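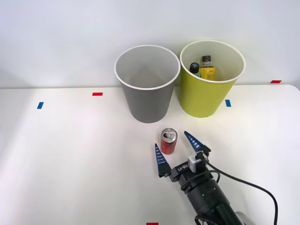
Einheit 3: Belastung und Erholung im Basketball

Kursunterlage Trainingslehre, Standort Villach

Wiederholung aus der letzten Einheit

Wir haben gesehen, dass eine Mannschaft über die lange Saison nicht jeden Abend mit der gleichen Intensität spielen kann. Die Frage von heute lautet: Wie verteilt der Trainer die Spielminuten, damit die wichtigsten Spieler im Frühjahr noch gesund sind?

1. Begriffe

Äußere Belastung: alles, was man von außen messen kann, zum Beispiel Minuten, Sprünge oder gelaufene Meter.
Innere Belastung: die Reaktion des Körpers, zum Beispiel Herzfrequenz oder das eigene Empfinden der Anstrengung.

Bitte diese zwei Begriffe in der Prüfung nicht verwechseln. Zwei Spieler mit gleicher äußerer Belastung können eine sehr verschiedene innere Belastung haben.

2. Rechenbeispiel BC Zusel

Der Aufbauspieler des BC Zusel stand in der vergangenen Saison 2.077 Minuten auf dem Feld. Sein Ersatzmann kam auf 500 Minuten. Das Verhältnis ist also etwas höher als vier zu eins. Im März fehlte der Aufbauspieler mit einer Verletzung am Oberschenkel drei Wochen lang, und der Ersatzmann musste plötzlich fast das ganze Spiel leiten — ohne die nötige Gewöhnung.

Aufgabe: Schreiben Sie einen Rotationsplan für die vier Viertel, in dem der Ersatzmann mehr Minuten bekommt. Begründen Sie, in welchem Viertel der Wechsel das kleinste Risiko für das Ergebnis hat. 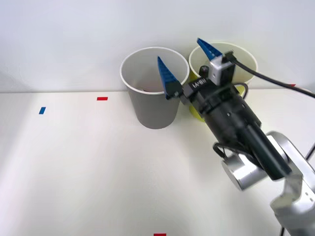
Abb. 2: Zwei Becher, nebeneinander

3. Erholung zwischen zwei Spielen

Nach einem Auswärtsspiel in Bodton hat die Mannschaft oft nur einen freien Tag. In diesem Fall ist ein lockeres Wurftraining genug. Sprungübungen und harte Verteidigung gehören nicht in diese Einheit. Wer im Spiel wenig eingesetzt war, trainiert dagegen normal weiter — das wird in der Praxis häufig vergessen.

Zum Lesen bis zur nächsten Einheit: Skriptum Bakos, Kapitel über Spielminuten und Verletzungen. Den Rotationsplan bitte schriftlich mitbringen, eine Seite reicht.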